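Community & Faith

A Long Table at Sastano

By Maarten Vermeulen
Last updated: January
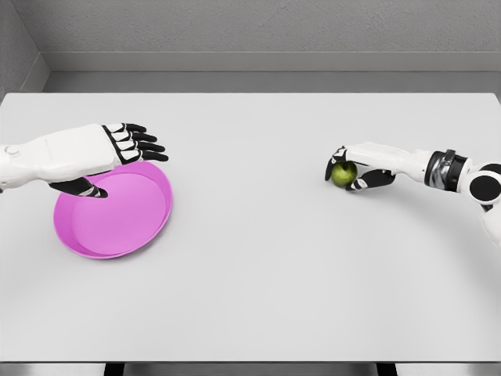 The first thing anyone handed me when I came through the door was a tray of spoons, and I suppose that is as good a welcome as a person could ask for. I had been told to arrive at 10 if I wanted to be useful and at 11 if I wanted to be fed, and being a cautious sort I split the difference and was put to work anyway.

The midwinter supper of the Sastano congregation has been held, with a few gaps for war and one for a burst boiler, for longer than any family in the town can trace its own name. The earliest mention is in a ledger of 1654, a single line about bread and candles, written in a hand so cramped that the archivist at the Stamus library read it to me with her nose almost on the page. By 1687 the entry had grown to half a leaf. There was fish by then, and a payment to a fiddler, and a cross little note about a bench that had been lent out and come back short of a leg. I find I think about that bench rather often.

These days the evening does two jobs. It is a supper, first and foremost, and people who have moved away to the coast or to the city come home for it as they might for a wedding. It is also how the congregation raises the money for its hardship fund, which pays for heating, school shoes, train fares to hospital and whatever else turns up in the envelope by the door. You write what you need, or what your neighbour needs, and you don't sign it.

The cooking is shared out by street, and the streets are fiercely proud. Wutent Lane does the soup and has always done the soup. The Chauvin family, who keep the bakery below the bridge, send up the plaited loaves while they are still warm, and old Madame Chauvin comes up behind them to make sure they are being cut properly (they were not, and she took the knife off me very kindly). There was a year when somebody suggested hiring caterers. I gather the discussion was short.

What struck me most, once I'd been released from bread duty, was how little of the evening is spent on speeches. The rabbi said a blessing and thanked the kitchen. A young woman who had been helped through her nursing course by the fund stood up, went very pink, told us she had passed, and sat down again to the loudest cheer I have heard indoors. After that it was all talk and passing of dishes, and singing that began at the far end and travelled along the table until even those of us who didn't know the words were humming something close to the tune.

I sat beside a retired bus driver who had come every winter since he was a boy. He told me about the year of the great snow, when the guests slept on coats in the hall and had the leftover soup for breakfast, and he told me about his late wife, whom he'd met in the washing-up line. He was drying and she was washing, and she said he was leaving smears. They were married the following summer in the same room, with the same tables pushed back for dancing.

The envelopes were opened late, in the little office behind the kitchen, and what was in them stays there. The collection had done well, I was told, and the fund will run comfortably through to spring.

I stayed for the washing-up, of course. It went on until well past midnight, and I was sent home with half a loaf under my arm and a jar of Wutent Lane soup, which I had for lunch the next day, standing up at the stove.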